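# Setting a pumpkin table on a plain green cloth

I do this table every year and every year I forget what I did last time, so I'm finally writing it down. It's cheap, it's quick, and it works with whatever little pumpkins you've got knocking about!

## 1. Get the cloth down first

Bright green, plain, nothing printed on it. I bought mine from Skullby (£27, and it's had plenty of wear) and I don't bother ironing it. A few creases pick up the light rather nicely, and orange really does glow against that green. 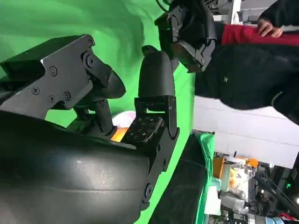
## 2. Put the plate in, then the pumpkins

I like a pale lavender plate with a raised rim, somewhere near the middle. Then try a small striped pumpkin either side of it, or one on the plate and one straight on the cloth. The squat orange-and-white ones are my favourites, as they sit flat and don't roll off when someone bumps the table. Pick them up round the sides, please, never by the stalk (I've snapped two that way). 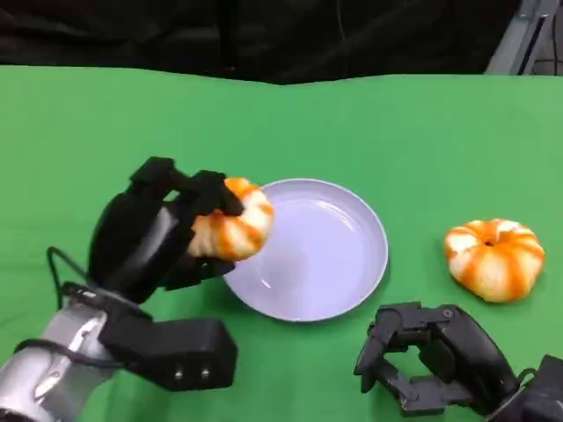 ## 3. Stand back and fiddle

Leave it for a cup of tea and come back. If it looks a bit stiff, shove something off-centre. If it looks bare, add one more pumpkin and stop there, however tempting the rest of the bag is.

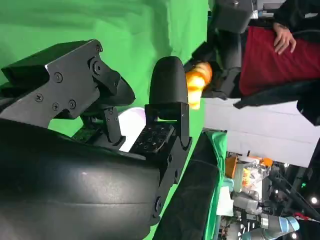

Colour is where I used to go wrong. My friend Soon-im Wang swears by deep purple with orange, but I find it a bit gloomy by teatime. I'd sooner have the orange next to something very pale, a white with just a faint lavender tint to it, with the green behind to stop it all looking washed out. Cream would do at a pinch.

Afterwards, wipe the pumpkins with a dry cloth and keep them somewhere cool. Mine live on the porch shelf, on newspaper, with a gap between each one.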